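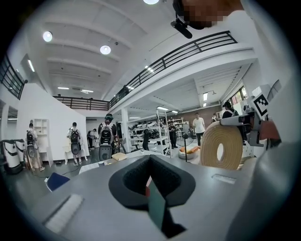

Speaker notes – "Who gets the reunion money?"
Slot: 10 minutes, then questions

Slide 1. Title
Skip the bio. Start with the poster for the Delorme reunion tour, let them read the small print. Ask who in the room bought a ticket to something like it.

Slide 2. The claim
Promoters say a reunion is "for the fans." Fine. Then look at the prices. Zetitex put the front section of the Delorme shows on sale at one price and had moved it up twice by lunch. I have no problem with a band getting paid. I'd like to know which members of the band.

Slide 3. Who is on stage
Delorme made its first records as a five-piece. 2 of those players are on this tour. The other parts are covered by hired hands, good ones, on a flat nightly fee. The poster uses the old group photo anyway.
(Pause here. Don't get sarcastic, it went badly in Funine.)

Slide 4. The back catalog
Plurnent bought the recordings and says streams go up when a tour is announced. They probably do. I asked for numbers by album and got a press release. More than 8 emails on my side, 3 replies, no numbers.
If somebody from a label objects, let them talk. Ask if the former rhythm section sees any of it.

Slide 5. What I'd want printed on the ticket
Names of the players. Who owns the band name. Whether the price can change after the sale opens.
The usual answer is that fans don't care. Maybe some don't – I'd still like to see it tried before I believe it.

Slide 6. Clip
Play the 1-song clip from the rehearsal, sound only. Check the level first, the house PA is loud on the left.

Questions
Likely one: "So are you going?" Yes, back row, paid for it myself.
If time runs short, drop slide 4 and keep 5.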